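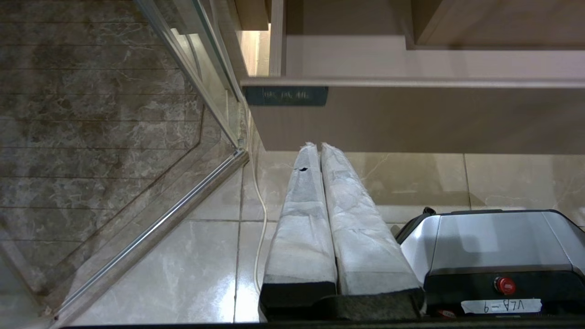 Abb. 1: Bad, Bereich zwischen Duschabtrennung und Holzschrank, mit Kabel auf der Fliesenfläche.

Werkstattbuch Bestand und Instandhaltung
Objekt Stedach, Wohnung 16, Bad
Eintrag Juni, Beginn 8.40 Uhr
Anwesend: D. Radulović, A. Tomić, zeitweise P. Grgić
Eintrag geführt von: D. Radulović

Anlass

Fortsetzung der Bestandsaufnahme vor Beginn der Fugen- und Anschlussarbeiten. Der Auftrag umfasst die Wandflächen im Bad, die Anschlüsse der Duschabtrennung und die Unterseite des Schranks. Die Bodenfläche ist gesondert erfasst und wird in diesem Eintrag nicht behandelt. Auftragsnummer 2711, Ablage im Ordner Stedach unter Sanitärräume.

Wandflächen

Die Fliesen in Marmoroptik liegen in zwei Farbtönen vor. Hinter der Duschabtrennung ist der Ton braungrau mit heller Aderung, auf der Wand unter dem Schrank beige mit weicher grauer Aderung. Für die Fugenmasse sind demnach zwei Farbmuster vorzulegen. Die Fugen im Duschbereich sind schmal und verlaufen in gleichmäßigen Abständen. Tomić hat sie mit dem Holzspatel abschnittsweise geprüft. In Griffhöhe fest, im unteren Drittel an mehreren Stellen sandend. Die sandenden Stellen sind mit Kreppband gekennzeichnet und im Wandplan eingetragen.

Ob es sich um Naturstein oder um Feinsteinzeug mit Dekor handelt, ist aus den Unterlagen nicht zu entnehmen. Bis zur Klärung gilt die strengere Annahme: keine sauren Reiniger, auch nicht verdünnt, und kein Zementschleierentferner. Grgić fragt bei Groner nach, ob der Lieferschein noch vorliegt. Eine Säureprobe an sichtbarer Stelle wird nicht durchgeführt.

Die beige Fläche ist glänzend. Bei der Beurteilung mit Streiflicht ist der Standort der Leuchte zu notieren, die Reflexe verdecken feine Haarrisse. Zwei Durchgänge, einmal von links und einmal von rechts. Kein Riss festgestellt, eine Fliese klingt hohl (zweite Reihe von unten, Position im Plan).

Duschabtrennung

Silberfarbene Aluminiumprofile, Klarglas. Die Scheiben zeigen stellenweise einen dunkleren, verwischten Belag. Probereinigung mit Mikrofasertuch und neutralem Reiniger auf einer Handbreit Fläche, Ergebnis nach dem Abtrocknen zu beurteilen. Tomić hält Kalkseife für wahrscheinlich. Der Schaber wird auf Glas vorerst nicht eingesetzt, da eine Beschichtung nicht auszuschließen ist.

Der Silikonanschluss am Wandprofil ist auf einer Länge von 46 cm abgelöst. Er wird vollständig entfernt und neu hergestellt, eine Teilausbesserung ist mit dem Auftraggeber nicht vereinbart. Die Schrauben der Wandprofile sind handfest, keine Nacharbeit.

Holzschrank

Heller Holzschrank, von unten erfasst. Die Bodenplatte hat eine glatte cremefarbene Fläche und eine hellere Kantenleiste. Das zurückgesetzte Feld daneben ist im Ton etwas wärmer. Beim Nachbestellen von Kantenmaterial ist deshalb am Objekt abzugleichen, der Eintrag "Holz hell" in der Materialliste genügt nicht. Štefánia Kratochvíl wird gebeten, die Liste entsprechend zu ändern.

Die Leiste sitzt nach der Tastprobe durchgehend fest. Feuchtemessung an der Bodenplatte an drei Punkten, alle Werte unauffällig. Messblatt liegt bei. Das schmale Ablagebrett bleibt montiert, es stört die Fugenarbeiten nicht.

An der Schrankkante befindet sich ein kleines dunkles, blaugrünes Schild mit weißer Beschriftung. Es bleibt an seinem Platz und wird während der Arbeiten abgeklebt. Der Wortlaut ist noch für die Inventarliste aufzunehmen.

Im Bereich der beleuchteten Öffnung ist das Licht warm. Für den Farbabgleich der Fugenmasse ist es ungeeignet, hierfür ist die Arbeitsleuchte mit Tageslichtröhre zu verwenden. Das Muster vom Vortag wirkte unter dem warmen Licht deutlich gelber als auf der Karte und wurde zurückgestellt.

Kabel

Vom Schrank abwärts hängt ein dünnes weißes Kabel in leichtem Bogen vor den Fliesen, nahe der Duschabtrennung. Funktion und Anschlusspunkt sind ungeklärt. In den Plänen der Firma Lenz ist an dieser Stelle nichts eingetragen. Das Kabel wird von uns weder gekürzt noch umgelegt. Edin Radulović (Elektro) prüft vor Beginn der Fugenarbeiten, ob es spannungsführend ist und ob die Lage im Bad zulässig ist. Bis dahin keine Nassarbeiten auf diesem Wandabschnitt.

Eingehüllte Teile

Vor der Wand stehen zwei lange, weiß umhüllte Teile nebeneinander. Das breitere rechte ist leicht nach außen geneigt. Die Umhüllung des schmaleren linken weist nahe dem oberen Ende eine kleine dunkle Schadstelle auf, Riss oder Loch. Inhalt nicht geprüft, in unserer Materialliste nicht geführt. Grgić klärt die Zuordnung mit der Bauleitung. Vor den Arbeiten sind beide Teile trocken zwischenzulagern, die Schadstelle ist vorher zu dokumentieren.

Material und Werkzeug

Entnommen: Kreppband, zwei Mikrofasertücher, Holzspatel, Feuchtemessgerät (Inv. 1916). Das Messgerät ist zurückgegeben. Fugenmasse Evar in zwei Tönen angefordert, Lieferung noch nicht bestätigt. Silikon für Naturstein ist vorrätig, Haltbarkeitsdatum vor Gebrauch kontrollieren.

Offen

Fliesenmaterial: Grgić, Rückfrage Groner.
Kabel: E. Radulović, Freigabe schriftlich.
Hohl klingende Fliese: Entscheidung Tausch oder Belassen durch Tomić nach zweiter Klopfprobe.
Materialliste Kantenleiste: Kratochvíl.
Glasprobe: Nachschau beim nächsten Termin.

Ende der Aufnahme 11.15 Uhr. Raum gelüftet, Arbeitsleuchte abgebaut.

Nachtrag A. Tomić: Die Kennzeichnung mit Kreppband bitte nicht über Nacht auf den glänzenden Fliesen belassen. Positionen sind im Wandplan vollständig, das Band kann abgenommen werden.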